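Acta de la reunión de vecinos de Fostthorpe – marzo 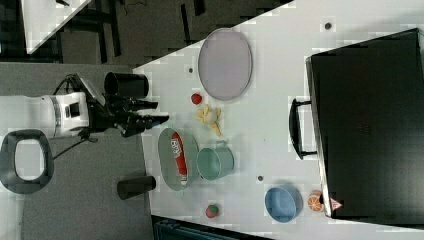 Empezamos a las siete y diez porque faltaba gente por llegar del autobús de Munlow. Tomo yo las notas otra vez, así que perdonadme si me dejo algo (y si me lo dejo, me escribís y lo corrijo).

Lo primero fue la inundación, claro. Kojo Akpalu leyó el parte que nos ha pasado el ayuntamiento: 117 viviendas afectadas entre la calle del molino y la ribera, y 502 personas que tuvieron que dormir fuera de casa la primera noche. Heridos graves, ninguno, ¡menos mal! Ya han vuelto casi todos, menos los de los bajos de la ribera, que siguen en el polideportivo de Munlow y están bastante hartos.

Después hablamos de la compuerta. Yo conté lo que vi esa noche, que el agua ya pasaba por encima del muro cuando sonó la sirena, y varios dijeron lo mismo. Kojo insistió en que no acusemos a nadie hasta que salga el informe técnico – me parece bien, aunque a mí me sigue hirviendo la sangre. Acordamos pedir por escrito la hora exacta del aviso. La carta la redacto yo y la firma quien quiera.

Ayudas. Hay un anticipo de 700 libras por vivienda y se pide en la ventanilla de Kwofie, la gestora que lleva los expedientes. Llevad las fotos de los daños y el recibo del alquiler o la escritura. A tres vecinos les han devuelto la solicitud por falta de firma en la segunda hoja, ¡miradla bien antes de entregarla! Los que tenéis seguro podéis pedirlo igual, que lo pregunté dos veces.

Lostus, la empresa de las bombas, sigue achicando garajes. Les quedan los de la parte baja y no nos dan fecha. Se protestó por el ruido de madrugada y quedamos en pedirles que paren de doce a seis.

La colecta va por 230 libras. Se aprobó gastarlas en deshumidificadores de alquiler, con un voto en contra (quería mantas, y queda dicho aquí como pidió).

Ruegos y preguntas: que cuándo abre el puente peatonal. No se sabe. Que quién recoge los muebles de la acera. El ayuntamiento, llamando antes.

Terminamos a las nueve menos cuarto. La próxima será en abril, en la misma sala, y avisaré por el grupo.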